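Bondville tea mornings to carry on through the winter

Posted 07/02/2019

Good news for anyone who has got used to a hot drink and a natter at the old reading room in Bondville. The tea mornings, which were only ever meant to run until the clocks had gone back and everybody had lost interest, are going to carry on right through to the spring, and very possibly beyond that if the heating holds out.

They began in November with two urns, a borrowed hatch and a plate of shortbread that had gone by half past ten. Those who were there that first morning will remember the draught under the side door and the long business of finding out which switch worked the lights over the piano. Things have settled down a good deal since then. The draught has been dealt with (a rolled-up blanket, for the time being), the piano has been tuned by a kind soul from Kirkegaard who wouldn't take a penny for it, and on most mornings now you will do well to find a seat near the radiator unless you come early.

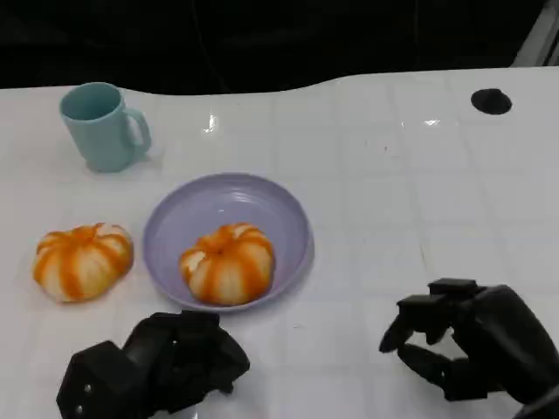

My mum hadn't been out on her own since the summer and now she has her coat on before I've finished breakfast, one regular wrote in the visitors' book last week, adding that she would like it known that the lemon cake was better than the coffee one. There are a good many entries in the same spirit, and it is a pleasure to sit and turn the pages.

The news that the mornings can continue came after the Bakurley Fund agreed to pay the hire of the room and a share of the fuel bill. The grant comes to £3422, to be spent by the end of the summer, and it has arrived at just the right moment. The tin on the hatch had brought in £363 up to the end of last month, a lovely sum when you think that most of it went in as small change, but it was never going to stretch to a full winter of heating a room with a ceiling that high. Anyone who has tried to keep warm in there in their stocking feet, as the yoga class does, will know what we mean.

Prices are staying just as they are. A cup of tea is 50p, and so is a refill, though it has been noticed that refills are not always charged for when the queue is short and the person pouring is in a good mood. Coffee is a little more. Cake is whatever you think it is worth, and children have squash for nothing.
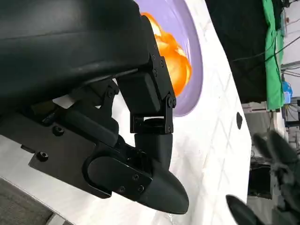

One change that people have asked for over and over again is an earlier start, and from next week the doors will open at 9 instead of half past. This should suit the parents coming back down the hill from school, who until now have had to stand about in the porch or go round the block with the pushchair, and it will suit the early walkers too, dogs included, so long as the dogs stay on the mat end of the room. Closing time is still noon, when the room has to be handed over to the lunchtime singers.

The bus is worth a mention as well. The Sikus minibus, which already comes through Bondville on its way to the health centre, has agreed to stop outside the reading room on tea mornings if you ask the driver when you get on. It doesn't cost anything extra. Do be ready with your things before the stop, as it is on the bend and the driver can't wait there for long. Going home, the same bus passes shortly before twelve, and somebody at the hatch will give a shout when it is time to find your gloves. 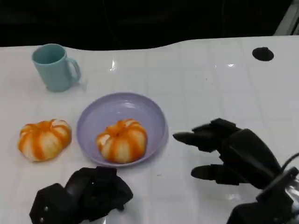 There has also been a good deal of talk about what else might go on while the kettle is warming up. A jigsaw table has been tried and was almost too popular, with one large harbour view taking up an entire corner for a fortnight and causing some strong feelings about the sky. A seed swap is planned for when the weather turns, and a shelf by the door is being cleared for paperbacks. Offers of large print books would be very welcome, as would any spare cushions, because the chairs are not kind to you after the first hour. 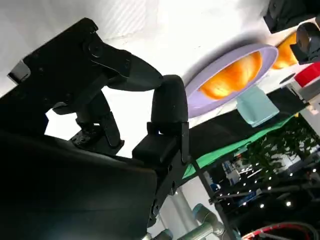
Could we please have one quiet corner without the radio, asks a reader from Kirkegaard, who loves the company but finds it hard to hear across the table. It is a fair point and the radio will be turned off after ten from now on, to see how everybody gets along without it.

If you can bake, or would like to take a turn at the washing up, put your name on the sheet pinned beside the hatch. Tins left over from Christmas can be collected from the cupboard under the stairs, and there are quite a few with no lids.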